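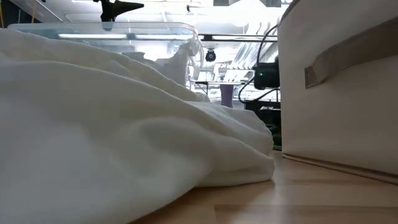 Tamayo Town Council — Office of Public Participation

Home Meetings Talks Contact

May 10, 2019 — by Sheyla Giraldo
Last updated: February

Speaker notes: getting a petition heard

Hi everyone, thanks for having me in Flirunstead! Start with the bus shelter petition. It had 499 signatures when Yolanda Arboleda carried it in, and 373 counted. The rest had no street address. (Pause, let them groan.)

So, first thing — put an address column on your sheet. A big one.

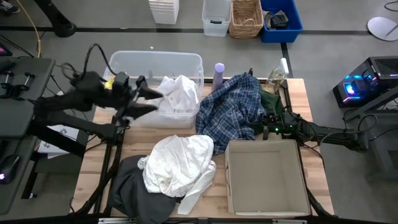

Then ask the clerk for the agenda deadline before you start collecting, and work backward. I missed it myself on my first try and waited until the next session.

Speaking time is two minutes. Read your page out loud at home with a timer, then cut the thank-yous.

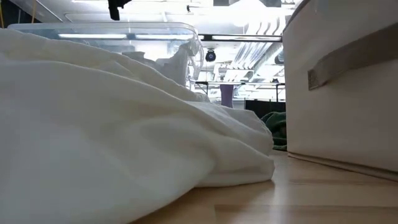
White cloth and storage box

Tell them how Uldis Raudsepp got his crosswalk: one page, one map, one clear request. The members asked him questions for ages, and question time doesn't come out of your two minutes!

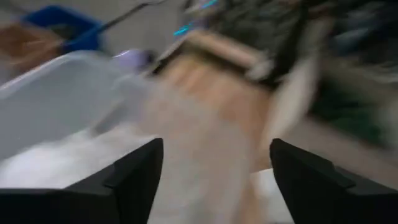 Open gripper near a plastic bin

Hand out the blank forms now. Yaneth Benavides has the sign-up sheet for the June practice night. Questions.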